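Gandotlow Neighbours Help Pages
Home > Around the house > Desks and working from home

Keeping pens and bits tidy on a table that has to be a dinner table by six?

Posted by Plonda in April
Viewed 1,613 times

Hello all, I hope this is the right section, I did wonder about putting it under Kitchens but it isn't really a kitchen thing. We have one decent-sized table in the house and it has to do for everything. In the daytime I do my tutoring from it (mostly maths, a bit of chemistry when the exams are looming) and by six o'clock it needs to be laid for tea. I have a small whiteboard I prop up on a chair and so I get through a fair number of whiteboard markers, plus the usual biros, a rubber, my reading glasses, my other glasses and so on.

The trouble is that everything wanders. By the end of the afternoon there are pens under the fruit bowl and on the windowsill, and last week I sat on my spectacles, which were on the chair because there was no room left on the table. They survived, just about. I also have a cloth on the table that belonged to my aunt and I would dearly like to keep marker off it. I had one of those big desk organisers with drawers, but it weighed a ton and I got fed up with lifting it on to the sideboard every evening, so it went to the charity shop in Dreviston.

What do other people do? I don't want to spend a lot and I haven't got a spare cupboard nearby. And does it matter which way up whiteboard markers are kept? My sister says one thing and the packet said another and I have thrown the packet away.

Thank you in advance, and sorry this is so long!

3 replies

Wei
Gandotlow member, 2,979 posts

Hello Plonda, and welcome to the one-table club, there are more of us than you'd think. I taught evening classes from mine for years and went through all the same stages, including the enormous organiser with the drawers (mine had a little compartment for stamps, and I don't believe I ever put a stamp in it).

What I ended up with is very plain. One pen pot, one glasses case, and a rule that those two things live at the back of the table and the rest of it stays clear. I like a wire mesh pot because it weighs next to nothing and you can see through the sides, so you can tell if there's a stray paper clip at the bottom. The only thing against mesh is that it's light enough to go over if you fill it with long pens all leaning the same way. A flat pebble in the bottom cures that, or a bit of blu-tack underneath if you don't mind it on the cloth. I would mind it on your aunt's cloth, so go for the pebble.

For the markers, I lay them flat while I'm working and only put them back in the pot when I've finished. Lying flat is the kindest way to store the ordinary whiteboard sort, as the ink stays even along the barrel. If they have to stand up, stand them cap down. Kept cap up for weeks on end they can start to write faint, especially the red in my experience, though that may only be that I use the red most. If one has gone faint, leave it cap down overnight before you give up on it. And do listen for the click when you put the lid on — half the dried-out pens I've thrown away were simply never shut properly. 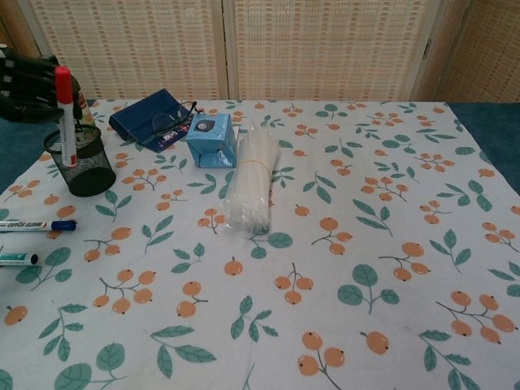

Mesh pot, markers and glasses case kept to the back and the left, with the rest of the cloth free.

As to the glasses, a case is your friend even if you never get round to putting them inside it. I know that's not what the optician would tell you! But if the case always sits in the same spot, then the glasses have a place to go, and resting them on top of it is a good deal better than a chair. Pick a case in a colour that shows up against your cloth and you'll find it without your glasses on, which is the whole difficulty, isn't it.

If you do get marker on the cloth, don't rub it. Put a folded piece of kitchen roll underneath and dab from the top with a little surgical spirit on cotton wool, moving to a clean bit each time. Try it on the hem first as it's an old one, and then wash it as you usually would. Good luck with it all, and do let us know how you get on.

TeapotLane

Shoebox. Everything in at five, lid on, under the sofa. Done it for years.

Dreviston_Dabbler

I agree with nearly all of that but I'd add a tray. A shallow one with a lip, nothing fancy, big enough for the pot and the glasses case and a few pens lying down. Then you pick the whole lot up in one go when it's time for tea. Mine is 300 mm across the short side and it fits on top of the fridge. Also saves the cloth if a lid comes off.

I'm not sure about the cap down business, I've always kept mine cap up and they seem all right, but I do buy cheap ones and they don't last long enough for me to tell.

Plonda

Oh these are lovely, thank you all. I have a tray! It's got a picture of a steam train on it but it will do nicely. Pebble to be collected next time we're down by the river.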